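3.2 Small items and the tray

Sorting tasks in the home-supply literature (Coetzee set, Kedum set) mostly use deep bins. We wanted something shallow. Yellow plastic, low walls, sits on the bare table and gets filled from whatever is standing nearby. White items only, so color gives no help in telling one from the next.

Two questions for this section. Does the order of filling matter, and how much does crowding near the rim slow things down. Bernd Wegener's earlier notes from July suggested corners first. We kept that as the default but didnt enforce it. Each filling was logged by hand on the Namimach sheet, 100 fillings in all, 97 usable — three sheets had no end time.

Bottles and balls behave differently once placed. An upright bottle stays where it is put on a flat base and blocks its neighbor; a ball rolls to the lowest spot and has to be treated as loose. So spacing was scored for bottles only. Fig. 4 gives the item types.
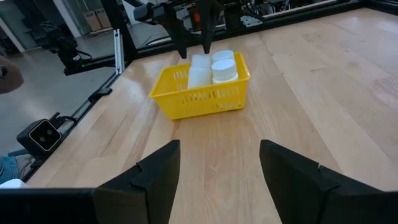
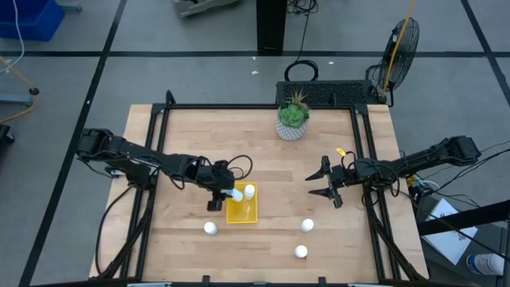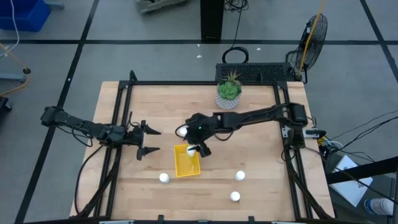
Figure 4. White items and yellow tray on the wooden table.

Scoring was done twice by diffrent readers, agreement on 88 of the usable sheets. Disagreements were nearly all about "touching" versus "close", see Appendix B for the wording we settled on. Corner-first fillings had fewer re-placements than center-first. Effect is small. Grikach weights were tried and droped — they favor heavy items and ours are all light.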